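Moving stuff into storage, day 2

Up at six, no coffee, kettle already packed. Stupid. Got the van from Parkus by 8, they wanted the deposit in cash this time and I had to go back out to the machine. Berkay was meant to meet me at the unit and was late, so I did the first load alone - lamps, the two bookcases, all the winter-to-summer boxes.

Unit is number 533 at the Clullwood place. Second floor. Freight elevator works if you hold the button the whole way up. 119 a month, first month half off, and I had to buy their padlock becuase mine was too fat for the hasp. Fine.

Naledi says I should have gone climate controlled. Maybe. The piano bench and Dad's records are the only things I'd worry about, so those are going to her spare room and the rest can take its chances. Put pallets down first like Takeshi said, so nothing sits right on the concrete. Left a walking lane down the middle. Last time I stacked it solid and then needed my passport out of the very back box, never again.

Mattress went in standing up. Ekrem says that ruins it, the guy at the desk says it's ok for a few months. Too tired to look it up. Bagged it anyway, two bags, lots of tape.

Fridge - left the door propped open with a towel. Need to remeber to tell Berkay NOT to close it.

Wrote on every box this time, on the side and not the top. Kitchen boxes are K, then a number. Stopped at K15 and I still haven't done the pantry shelf. How do I own this many jars.

Lunch was a gas station sandwich in the van. Knee is bad. Second load done by 3, van back with ten minutes to spare, forgot my gloves in it of course.

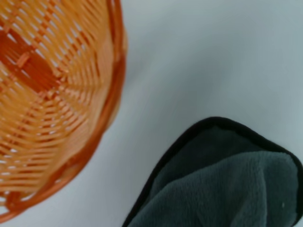
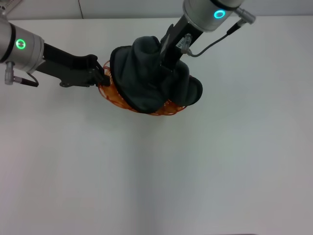 Last changed: Dec 23, 2018

Gloves are at the Parkus desk, they called. Gate code stops at nine at night so no late runs. Still to do - pantry, the shoe closet, the bikes if Ekrem brings the rack. Also cancel the Kahraman people, don't need movers now. Bed.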